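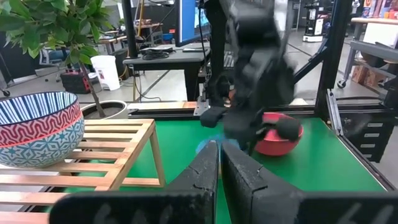 Buying the second arm first

Share 28 Comments 3

Analyn Samonte keeps her equipment budget in a spreadsheet with two tabs. One is headed "want" and the other "paid for", and when we meet on a Thursday morning she has the second one open.

Samonte runs purchasing and planning at Flerkach, a small company that develops table-clearing and dish-handling routines for canteen kitchens. Its work is done on two-armed stations with green tops, using ordinary crockery bought from ordinary shops. Her job is to decide what gets bought, in what order, and what has to wait until the next financial year.

"People think the arm is the budget," she says. "It's the biggest line, so they look at it and stop reading. Then the rest of the lines come in and they've got no money left for a table."

For the first station, she says, the arms came to a little over half of what was eventually spent. The rest went on the frame, cabling, grippers, cameras, a monitor, spare fingertip pads, delivery and the electrician. She had allowed nothing for the electrician.

"He came for a morning and then he came for another morning. We needed sockets on the other side of the room. I should have walked the floor with a tape measure before I ordered anything, and now I do."

She plans in weeks of use as well as pounds. Fingertip pads are the part she reorders most often. Her rule is to replace a pair after 600 hours, whether they look worn or not, and to keep enough on the shelf for both arms. A pair costs her £28.

"It's a cheap part," she says. "If you haven't got it, you have an expensive station doing nothing until Tuesday."

The question she gets asked most by other small firms is whether to begin with one arm and add another later. Flerkach did it that way, and she would not do it again. The first frame had been ordered to suit a single arm, and when the second arrived there was not enough room to mount it where the engineers wanted it. The frame was sold on at a loss.

"If you know you'll want two, buy the frame for two," she says. "Leave the space empty if you have to. And get both arms in the same order if you can, so the warranties end on the same day."

Remzi Ateş, who leads the engineering side, had a different list. He wanted better grippers and was willing to give up one of the cameras to get them. Samonte asked three suppliers for prices. Grutik was the cheapest but quoted a long lead time. Geagea could deliver quickly and wanted full payment up front. In the end the order went to Sisoseck, which agreed to lend a pair for a month before the invoice was raised.

"I'd have signed for the wrong ones," Ateş says. "On paper they were stronger. We tried them on bowls and the grip was too wide at the base. You don't get that from a data sheet."

Both of them now ask for a loan period on anything that touches the crockery. Some suppliers refuse, and Samonte says she doesn't hold it against them, but she marks it in the spreadsheet.

The crockery has its own line. It began as petty cash and was moved when the receipts piled up. Last year the company spent £465 on bowls, plates, cups and racks, and Ateş would like more this year.

"We need different sizes, different rims, different patterns," he says. "If you only practise with plain white bowls you've learned plain white bowls. It's the cheapest useful thing we buy and I still have to fill in a form for it."

"He has to fill in a form for everything," Samonte says.

The next decision is a third station. The quotes are due in March, and she has already asked for the frame price separately from the arms, with installation on its own line. She has put money aside for downtime during the move, when the existing stations will have to be shifted along to make room. Service contracts are still being argued over. Ateş thinks his team can do most repairs themselves. Samonte has agreed to drop the contract on the older station and keep it on the newer one, and to look at the figures again after a year.

Asked what she would tell someone drawing up a first budget, she goes back to the sockets.

"Measure the room. Find out where the power is. Ask how wide the crate is, and then go and measure the door."

Search this site Enter keyword Go

3 comments

millbank_tim
We had the same thing with the crate and the door. It sat in the loading bay for a week.

Jo P
Would have liked more on the service contracts. Ours went up at renewal and it wasn't a small rise.

K. Dunmore
Does the loan period include the mounting plates? We were charged extra for those when we sent a gripper back.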